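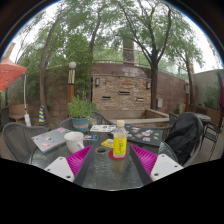

1/ 开个串,讲讲我们组最近在折腾的东西:手持夹爪采的数据,能不能不经过遥操作直接喂给策略。简单说就是延迟对齐。室外这批是最难搞的,玻璃桌面,瓶子的黄标签在桌上拖出一条倒影,透明瓶身本身又没什么纹理,视觉里程计看了想哭。瓶子底下那个红杯垫反而帮了大忙,后面讲。

2/ 背景:人手拿着夹爪做动作,图像、位姿、夹爪开合是三条流,各有各的延迟。采的时候无所谓,人的眼睛又不看这个相机。部署到机械臂上就炸了,策略以为看到的是“现在”,其实是一百多毫秒之前。

3/ 我们量出来的:相机到推理端118毫秒,臂端执行延迟144毫秒。两个数是分开测的,别加错方向(我加错过,浪费一下午)。

4/ 方法没啥花头。训练时三条流全部插值到图像时间戳上,推理时把动作序列开头已经过期的几步扔掉,再把剩下的提前发出去。一次预测16步。全部代码改动不大,主要是时间戳要老老实实打。

5/ 然后是倒影的问题。一开始位姿估计把倒影里的特征点也当真点用,相机一动,倒影的运动规律跟桌面不一样,轨迹就开始飘。Kiều Khúc 看了一眼重投影误差就说是桌子的锅。她对。

6/ 解决办法很土:桌面区域的特征点降权,别直接删。删了更糟,近处没东西可跟,只剩石墙和树,远处的点对平移又不敏感。树叶还会动。。。

7/ 杯垫的用处:不透明,边缘清楚,颜色跟桌面差得远。抓瓶子的时候策略其实有一半在看杯垫。我们做了遮挡测试,遮掉杯垫,接近动作明显犹豫,遮瓶盖反而没事。这个结果我不太喜欢,说明它学到的是“红圈上面有东西”。

8/ 有人要问那就不放杯垫呗。试了,成功率掉,但是换桌子之后掉得少。泛化和本地表现互相拉扯,老问题了。现在是混着采,有垫没垫都要。

9/ 对比基线是 Ninh 那套遥操作数据,同样的任务,拿瓶子放到指定位置。Ninh 的轨迹更平滑但是慢,人隔着设备操作就是会迟疑。手持的快很多,也更糙,抖动要滤,滤狠了夹爪闭合那一下又被抹掉。目前滤波窗口我还没定,Hưng Quan 建议只滤位置不滤开合,下周试。

10/ 不做延迟对齐的消融:静态瓶子还凑合,慢慢挪总能对上。一旦手上有速度,夹爪老是冲过头,在瓶子旁边来回晃。视频里特别像喝多了。对齐之后晃的现象基本没了,剩下的失败主要是深度判断错,指尖还没到位就合。

11/ 深度这个我觉得还是透明瓶身的问题。标签那一圈能看,标签以上就是透过去看后面的桌椅。Tâm Chu 想加一个腕部触觉,我个人倾向先把数据多样性做够再说,硬件一加,手持端也得跟着改,标定全部重来。

12/ 标定顺便吐槽:夹爪开合宽度是从图像里估的,换一对指垫就得重标。我们有2套夹爪,理论上一模一样,实际零点差了一截,混在一起训之前一定要先归一化。这个坑建议大家写进readme第一行。

13/ 还没搞清楚的:
曝光变化。树荫底下和大太阳底下自动曝光跳来跳去,感觉会影响延迟,没有硬证据。
动作块之间的衔接,现在是直接切,偶尔顿一下。
换夹爪能不能零样本,别问,问就是还没跑。

14/ 数据整理完会放到 Fusatden 上,时间戳保留原始的,不给插值过的版本,想自己对齐的可以自己对。六月之前吧,尽量。Nga Vũ 在写文挡,催她别催我。

15/ 补一条,刚有人私信问石墙能不能当定位参考。能,纹理很好,初始化的时候特别稳。但是手一凑近瓶子,视野就被指头和桌面占掉一大块,那时候最需要精度,偏偏能用的远景最少。所以才要保留桌面的点。

16/ 先这样,去跑滤波那组了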